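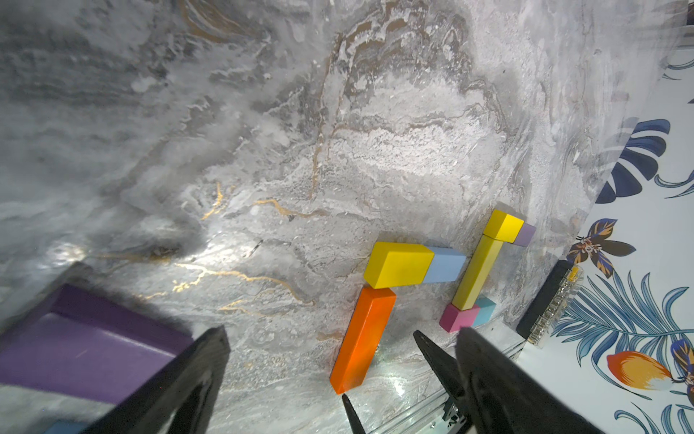 Civer Perception and Control Forum
Board: Wrist camera pipelines
Thread: Block pose errors on glossy worktops – filter in perception or in the planner?

n_dehghan
Thu 5 December

Colleagues are invited to comment on the following before the 4.2 branch of the Fetetti grasp planner is closed to new changes.

The block arrangement task has been run 1000 times on the marble-patterned tabletop. The segmentation stage returned a usable set of block poses in 977 of those runs. The remaining failures share one feature: the stage reports an extra object in the area of glare, where the gold veins of the surface are brightest. The planner then treats that object as an obstacle and either refuses the grasp or chooses a needlessly long approach.

My proposal is that the perception stage should discard any segment whose height above the fitted table plane is less than 4 mm. The change is small and can be tested against recorded data.

Nazanin Dehghan
Perception maintainer

kestrel_ops

I support the proposal. We apply a similar rule at our site and have had no complaints from operators. Could the threshold be placed in the configuration file, please? Ours is fixed in the code and every change requires a new build.

nfikre

I must register an objection. A height threshold depends on a good plane fit, and the plane fit is itself poorest on reflective surfaces. If the plane is estimated too high, the rule will begin to remove parts of real objects.

I would also draw attention to how the blocks are laid out. The yellow block and the light blue block lie end to end and form one continuous bar. The orange block touches the underside of the yellow one. Our segmentation separates these by colour first and by depth second. The pale yellow column with the shorter yellow block resting at its top is the harder case, as the two colours are close. An error in the plane fit will make that case worse.

My preference is for the planner to carry a confidence value for each obstacle and to ignore those that fall below an agreed level.

Nuria Fikre
Motion planning

n_dehghan

The point about the plane fit is accepted. I do not agree that the planner is the proper place for the remedy. Three other modules read the same object list, among them the Navarro scene logger, and each would need its own rule for false objects.

May I ask whether the confidence values are at present reliable enough for this use? When I last examined them, in August, most were returned as either zero or one.

nfikre

They have been recalibrated since then. I ran 493 recorded frames through the new version last week and the values are now well spread. The false segments on the veins score low in nearly every case. I will attach the plots to the ticket.

jostovden_lab

One practical matter from Jostovden. The gripper fingers occupy much of the lower part of the wrist view, and they are large and black. Before any threshold is agreed, please confirm that the finger mask is applied ahead of the plane fit. In our build it was applied afterwards, and points on the fingers were pulling the plane towards the camera.

n_dehghan

I have checked. The mask is applied afterwards in our build also. That is an error on my part and it will be corrected first.

kestrel_ops

Would it be worth fitting a matt mat to the table in the meantime? It would remove the glare at very little cost.

nfikre

It would, but customers will not all accept a mat, and the software is expected to work on the surfaces they have. I would ask that the recordings continue on the bare marble pattern.

n_dehghan

Agreed as regards the recordings. The order of work will be as follows. The finger mask is to be moved ahead of the plane fit and the recorded frames run again. The confidence value will then be added to the shared object list, so that every module may read it. The height rule will be included as a setting, switched off by default.

nfikre

I can accept that order. I remain opposed to the height rule being switched on for any release until the pale yellow column has been tested with it, and I should like that noted on the ticket.

n_dehghan

Noted on the ticket. The mask change is ready for review.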